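**Two-Arm Handling Study Reports First Results**

The Brallance group at the Alcantara laboratory has completed the first stage of its study of two-arm handling of thin, flat household items. Led by Remedios Catacutan and Dirk Van Beek, the group trained a single control policy on 505 demonstrations recorded over 16 working sessions in March. Unrelated objects were left on the work surface during recording, and the patterned mat was changed between sessions.

In 276 test trials, the policy trained on cluttered surfaces completed the task more often than one trained on a plain surface. The difference was largest when the frame lay on a printed fabric. Results with glossy prints were less clear – the group attributes this to glare and will repeat those trials with softer lighting.

The second stage will extend the set to 2000 demonstrations. Staff who wish to review the test protocol before it is fixed should write to Alfredo Saludo at the laboratory office.

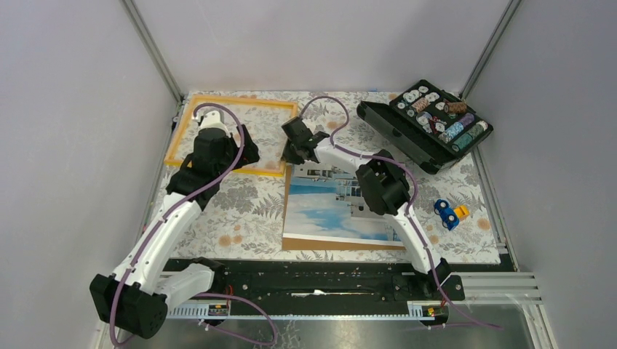
*The two-arm station with a picture frame and print on a floral mat.*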